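Equipment Planner (Robotics), full time
Predside, Home Tasks Group
Reports to: Shaohua Liao, head of operations

Predside runs two-arm robots in furnished apartments, where they fold, fetch, wipe and put away. We are good at the robots. We are bad at buying things for the robots, and we have the spreadsheet to prove it. The spreadsheet has 42 tabs. One of them is called "final" and another is called "final USE THIS," and they disagree on what we own.

We would like to hire somebody who can make them agree, then delete one, then tell us what we can afford next year.

What you would do

You would own the equipment plan for our apartment sites: arms, grippers, wrist cameras, bases, spare parts, chargers, and the steady trickle of household goods that the robots get through. You would turn requests from the engineers ("we need more grippers") into something a supplier can quote on ("we need this gripper, this mount, this cable, by this week"). You would also be the person who asks whether we need more grippers.

Some of the work is ordinary purchasing. You'll get quotes, chase quotes, compare quotes that were clearly written to prevent comparison, and keep track of what has been promised for when. Our main supplier for arms is Lekon. Fingers and mounts come from Sayegh, a small machine shop that does lovely work and answers the phone on its own schedule. You will learn the schedule.

The rest is planning. We budget once a year, in June, and then spend the following months finding out what we forgot. Last time it was shipping cases. The time before that it was fingers, which wear at the tips and need replacing far more often than anyone had put in a cell. A replacement finger set costs us $998, and we had budgeted for two.
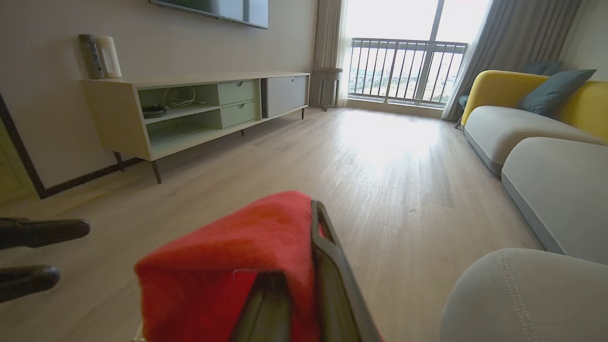 We also forget cloth. Folding work takes a lot of it, in different weights and colors, and it has so far been bought on personal cards by whoever was nearest a store. Iulian Coman, who runs the apartment sites, has a folder of crumpled receipts that he would like to hand you on your first day. He has offered to carry it to your desk himself.

You should know that the sites are regular homes with regular furniture. Anything you order has to get up in the elevator, through a front door and past a sofa. A bargain on a base that's too wide for the hallway is a bargain we have already had, thank you. You'll visit each site before you plan for it, with a tape measure.

In your first few months we'd expect you to

Count what we own and write it down in one place.
Work out what a site costs to open and what it costs to keep running, with spares included this time.
Draft a replacement schedule for fingers, cables and cameras, based on the maintenance logs. The logs are thorough. The handwriting is a separate matter.
Decide whether we should lease or buy the next set of arms, and defend the answer in a room full of people who have already picked one.

What we're looking for

You have bought technical equipment before, for a lab, a factory, a hospital, a film crew, we don't much mind. You can read a drawing well enough to notice that the bolt pattern is wrong. You write short emails. You are comfortable saying no to an engineer who has found something shiny, and comfortable saying yes to one who has found something dull that will save us a week.

You don't need to program a robot. If you can, please keep it quiet or you'll be asked to.

Experience with import paperwork would make us very happy. So would a tolerance for spreadsheets in their wild state.

What we offer

A salaried position with health coverage, paid vacation, and a budget that is larger than it used to be and smaller than everyone thinks. The office is in the Wusorberg building, second floor, with decent coffee and a loading dock we share with a mattress company. Most weeks you'd spend a day or two at the apartments and the rest at your desk. You can work from home when nothing is being delivered. Something is usually being delivered.

How to apply

Send a resume and a note of no more than a page to Shaohua Liao at Predside. In the note, tell us about something you bought that turned out to be a mistake, what it cost, and what you did about it. Please pick a real one. Cover letters about lifelong passion for procurement will be read, but with some suspicion.

Applications close Sunday at midnight. First conversations are by phone and take half an hour. After that we'll invite a few people to spend a paid morning with us going through an old quote and an old budget, the true ones, with the prices left in.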